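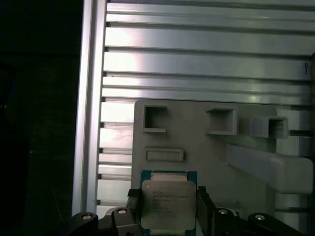
Figure 6-1. Processor held between the gripper fingers, wrist camera view.

6.3 Recording the processor task

This section covers teaching the arm to handle a processor by remote control. You move the leader handle, the arm follows, and Vistel saves the motion together with the camera video. One run from start pose to end pose is called an episode. Finish section 5 (joint check and camera check) before you start.

CAUTION: The arm follows the leader handle as soon as the pedal is down. Keep hands out of the case and off the fixture while anyone has a foot on the pedal.

CAUTION: Use scrap processors for practice. Unplug the computer from the wall and wear a grounding strap whenever you reach inside.

6.3.1 Preparing the bench

1. Lay the computer on its side on the bench, open side up. Push it by hand. If it slides, clamp it.

2. Set the fixture plate to the left of the computer, within reach of the arm. Tighten its bolts.

3. Open the socket lever and the retention frame. The socket must be clear before the first episode.

4. Check that no cable hangs over the socket. Tie back any that do.

5. Move the arm by remote control from the fixture to the socket and back with nothing in the gripper. Watch the wrist for contact with the case walls and the drive cage. 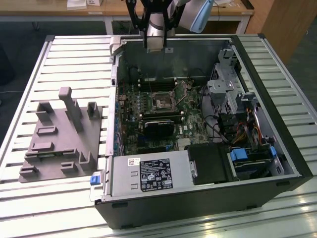
6. In Vistel, open Tasks and choose New. Enter a task name and your own name. Do not reuse a task name from another bench, or the episodes will be merged.

7. Set the episode limit to 200. You can stop earlier and come back to the same task later.

6.3.2 Recording an episode

1. Press Home. Wait for the green bar.

2. Press Record, then press the pedal down and hold it.

3. Bring the gripper to the processor. Slow down for the last part of the approach.

4. Close the fingers on two opposite edges of the processor. Never grip across the contact side. Stop closing when the force reading levels off.

5. Lift straight up and pause for one second. The pause gives the training software a clear break between picking up and carrying.

6. Carry the processor to the target and line up the corner mark before you lower it.

7. Open the fingers, back away along the same line, and let up the pedal.

8. Press Keep or Discard. Vistel does not start another episode until you choose one.

Note: Small corrections are fine and should be kept. An episode where you hunt for the edge and then find it is useful. Discard an episode if the processor is dropped, if the case moves, or if a hand comes into the view of either camera.

Note: If the pedal is let up in the middle of an episode, the arm holds its position. You can press the pedal again and go on. If more than 14 seconds pass, the episode is closed and marked as broken.

6.3.3 Checking the set

Play back every tenth episode in both camera views. In the wrist view, the processor edges should stay sharp while it is being carried. If they are blurred, see 5.4, Wrist camera focus. In the bench view, make sure the arm does not hide the socket for the whole of the approach.

A first training run needs at least 379 kept episodes from two or more operators. The set used for the Flarngate bench has 588, recorded by Uliana Dovhaniuk and Recep Değirmenci, and can be loaded from the Samples menu for comparison.

CAUTION: Do not move the fixture plate between sessions on the same task. If it has to be moved, start a new task.

6.3.4 Error messages

E-21, Leader out of range: Let up the pedal, bring the handle back toward the center, press Home.

E-24, Force limit: The fingers closed too hard or touched the case. Let up the pedal and open the gripper from the screen. Check the processor for bent or scratched contacts before using it again.

E-30, Camera lost: Reseat the cable at the wrist -- the connector clicks when it is fully in. The current episode cannot be saved.

Continue with 6.4, Exporting episodes.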